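4. Setting up the play kitchen table

4.1 Before you start

The Tendano activity table ships as two panels and four leg frames. Assemble on a level floor. Working load is 14 kg per panel, spread evenly. Legs are 600 mm at the lowest setting.

CAUTION: Keep bolts and end caps away from children until assembly is finished.

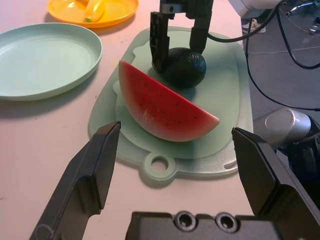 4.2 Joining the panels

1. Lay both panels face down on a blanket.
2. Slide the joining plates into the channels until they click.
3. Fit the bolts finger-tight — do not use a power driver.
4. Turn the table upright with a second adult and tighten each bolt a quarter turn.

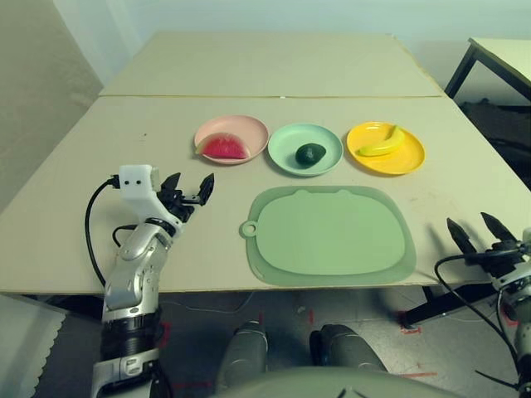

Note: A fine seam between panels is normal. If one side sits higher, loosen the bolts, press down on the raised panel and retighten.

4.3 Levelling

5. Turn each foot anti-clockwise to raise that corner.
6. Check across the seam with a spirit level.

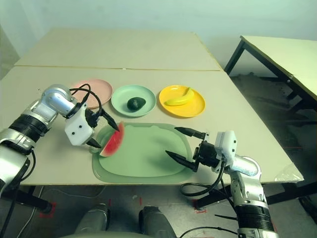
7. Lock the feet with the collar nuts. Recheck after the first week of use.

4.4 Cleaning

Wipe with a damp cloth and mild detergent. Do not use bleach, methylated spirits or scouring pads. 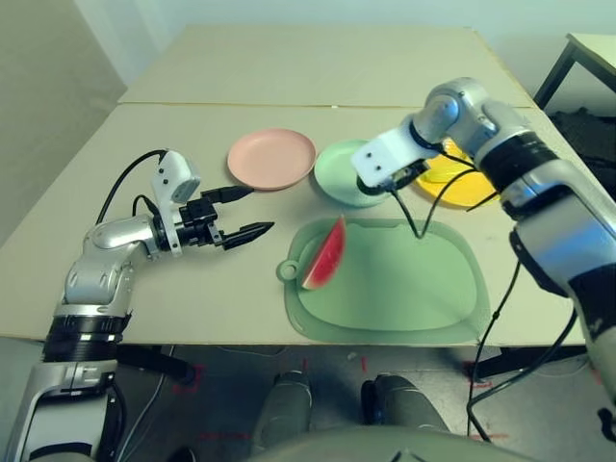

Spare feet and collar nuts are sold as kit 771. Quote the batch code under the panel when ordering.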